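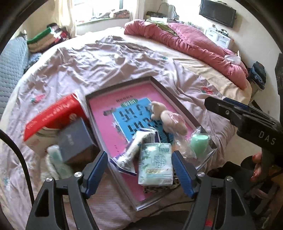 City council and an outside investigator – does the charter allow it?

Filed under: Local Government > Ethics and Oversight

ridgeback542
The Pickering council voted last night to hire an outside attorney to look into the Hestov paving contract. The city attorney recused herself because she signed off on the contract language. My question is who this outside attorney answers to. The resolution says "shall report to the council," but three council members voted for the contract in the first place. Is that normal?

millpond_dan
It's normal enough. Most small cities don't have a separate ethics office, so the council hires somebody and the council gets the report. Read the charter, section 9. It lets them retain counsel "for any matter in which the city attorney is disqualified." That covers it.

ridgeback542
I read section 9. It covers hiring a lawyer to give advice. It doesn't mention investigations or making anybody hand over records.

millpond_dan
The council has subpoena power under section 17. They can use it on the investigator's behalf.

t_ferris_wheel
They can, but it takes a majority vote each time. If the three who backed the contract pick up one more, no subpoena goes out. I would call that a conflict of interest – same problem they were trying to get away from when the city attorney stepped aside.

oldcourthouse
I worked in a county clerk's office for a long time and saw two of these. In Skemthorpe the council asked the county prosecutor to name the investigator, and the report went to the prosecutor and the council on the same day. It took longer to set up. There were still complaints, but they were about the findings and not about who picked the lawyer.

millpond_dan
Skemthorpe had a possible crime. This is a bid that didn't get advertised long enough. I don't see a prosecutor wanting any part of it, and I don't see why we'd pay for that much process.

ridgeback542
We don't know yet if it's only the advertising. Hestov was the one bidder that met the deadline, and the deadline got moved up in July. Somebody moved it. I'd like to know who asked for that.

gravel_road
What is the budget on this? The agenda packet says $3000 as an initial retainer and nothing after that.

t_ferris_wheel
That's all I found too. It won't go far if they want interviews.

gravel_road
Then it's a document review. I don't have a problem with a document review, but they should call it that. The resolution uses the word "investigation" in the title.

oldcourthouse
The engagement letter matters more than the resolution. It should say who can fire the attorney, and for what, and when the report becomes public. Ask the clerk for a copy. Privilege may cover some of the work, but the letter itself usually gets released with a few lines blacked out.

ridgeback542
Sent the request this morning. The clerk's office says the letter isn't signed yet.

millpond_dan
So there is still time to write to your council member about the terms. I still think section 9 is enough, but I wouldn't object to a line saying the attorney can only be let go for cause.

t_ferris_wheel
That would fix most of it for me. I'd want the subpoena question settled up front too – one vote now, good for the whole review.

gravel_road
Does anyone know if Clulska is still on the list of firms? They did work for the city before and I'd rather see somebody new.

ridgeback542
Not on the version in the packet. I'll post the letter when I get it.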